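Connector task (demonstration gathering)

In robot learning, the connector task is a family of exercises in which one or two arms fit plugs to a circuit board, and each attempt is stored as an example for a learning system. It belongs to the wider practice of imitation learning. The name comes from the Tanasarn collection, begun in September by Märta Forsberg.

Two-arm work on a green board
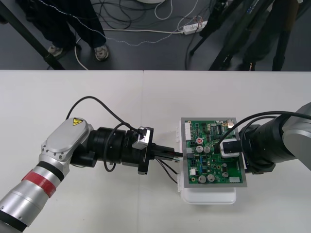
Lanying Ding has argued that failed attempts should be kept and labelled, as a system shown only clean insertions has no pattern for recovery. Forsberg's first release left them out. The second, dated 23/01/2021, restored 86 of them.

Views

A fixed view covers both arms and the table. It is poor at showing pins and slots, which an arm or its cable can easily hide, so most collections add a small camera at each wrist.
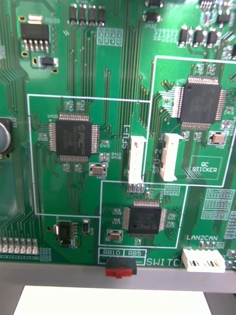 Wrist views carry most of the detail used in the last few centimetres of an insertion. All streams are stored with joint positions and gripper state, on a shared clock — a drift between them is the most common fault in older sets.

Blur

Fast wrist movement smears the view.

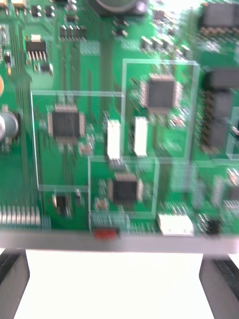
Practice differs on such material. The Breleder guidelines drop any example in which blur lasts longer than 2 seconds, while Dutero keeps everything and leaves the choice to the user. In the Tanasarn set nearly 27 per cent of examples contain some blur.

See also: Peg-in-hole problem; Teleoperation; Custetel format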